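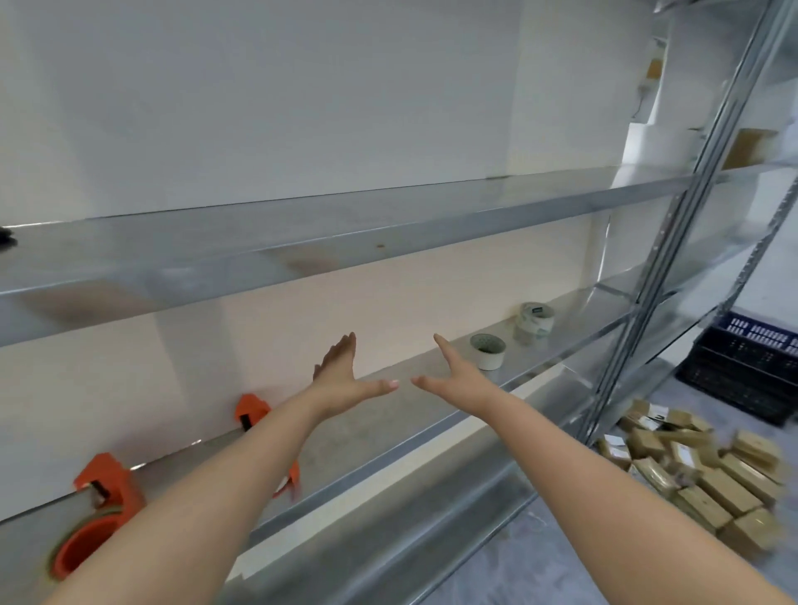 Sorting the garage shelves is my November job, and I've done it badly enough times now to have a method. Start with the middle shelf, whatever your gut says about starting at the top. On galvanized steel shelving like mine the middle one is deep, and you can get both hands in side by side without a ladder, so that's where the stuff you use every week should live (dog food, light bulbs, the good tape). Before you buy a single bin, put your arms in and see how far back you can comfortably reach. Anything past that point is going to get forgotten!

Next, weigh the heavy things. I use the bathroom scale, and yes, my wife has opinions. Paint cans and the big toolbox go on the bottom, always. My neighbor Ayman Srour keeps his up high and I hold my breath every time he gets one down.

Then label. I write on masking tape with a fat marker, big letters, on the short end of each bin. I had 9 bins last year and got down to 6 by tossing dried-up glue and old phone chargers.

Give it two hours, with the radio on. Wipe each shelf before you load it, front lip too, and leave one gap for the thing you forgot in the car.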